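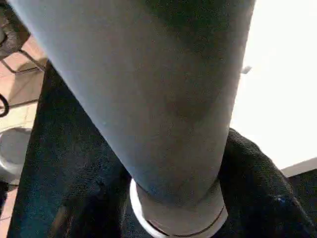
Last changed: Sun 2 June, by Wajid Zaidi

Section 7. Washing, drying and folding the dark covers

The dark covers in the Predora range (the navy and the black) are made from a soft, close cloth that is lovely to sit on and a little fussy to look after. It picks up fluff from anything it meets, it shows a crease where a lighter cloth would hide one, and it will give up a bit of its colour in the first few washes. None of this need worry you if you take your time. The steps below are for the single size, which measures 133 cm across and weighs 450 g when dry. If you have the larger Clirley cover, everything is the same except the folding, and you will find that in Section 8.

Before you start

You will need a mild liquid detergent for dark clothes, a soft clothes brush, an airer or a line, and a clear surface big enough to lay the cover out. A bed does very well. So does a clean floor, though do sweep it first -- tiles look spotless until you put something black down on them, and then every crumb in the house seems to have come to visit.

Taking the cover off

1. Pull the chair away from the wall so that you can walk all the way round it.

2. Undo the two ties at the back. They are sewn into the seam and will stand a fair bit of tugging, but a tight knot is better picked loose with your fingers than with scissors.

3. Lift the cover from the back edge and bring it forwards over the seat, gathering it up in your arms as you go.

4. Shake it outdoors if you can, or over the bath, and brush off whatever is left, working in one direction.

Caution: On metal-framed chairs, check where the legs and crossbars meet before you pull. A rough bit of weld can catch a thread. If the cloth snags, stop and ease it back the way it came.

Caution: Move any trailing cables out of the way before you carry the cover through the room. With your arms full of cloth you won't see your feet, and we should hate for you to take a tumble over a lamp lead.

Washing

5. Turn the cover inside out and tuck the ties in.

6. Wash it at 30 degrees on a gentle cycle, by itself or with other dark things. Please keep towels out of the load. They shed dreadfully, and you will be brushing until supper.

7. Use a little less detergent than the bottle suggests. Too much leaves pale streaks along the folds, and these are often mistaken for fading. Should you find some, run the cover through a plain rinse and they will usually go.

Note: The rinse water from a new cover may be blue or grey. We had a good many letters about this in March, when the Georgiou dye was first used, and it is quite normal for the first few washes.

Drying

8. Take the cover out as soon as the machine has finished and give it a good shake, holding it by two corners.

9. Hang it over an airer, still inside out, with the weight shared between at least two bars. Keep it out of strong sun, especially near a window, where one side will lighten long before the other.

10. Leave it until the seams are dry as well as the middle. The seams are always last.

Caution: Do not tumble dry. The cloth will shrink across its width and the ties will no longer meet.

Folding and putting away

11. Turn the cover the right way out and lay it face down. Smooth it from the centre towards the edges with the flat of your hand.

12. Fold the two sides in so that they meet in the middle, then fold the whole thing in half along the same line.

13. Roll it up gently from the bottom, or fold it in three if your shelf is a shallow one. Rolling is kinder to the cloth, and it is how we send them out.

14. Slip it into the Foller bag it came in, or an old pillowcase, and store it somewhere dry.

Note: You may see a faint shine on the folds after the cover has been put away for a long while. It comes from the fibres being pressed flat. Hold the cloth in the steam of a kettle for a moment, well back from the spout and with your hands clear, then brush it lightly and hang it up overnight.

For putting the cover back on the chair, turn back to Section 5 and begin at the step for fastening the ties.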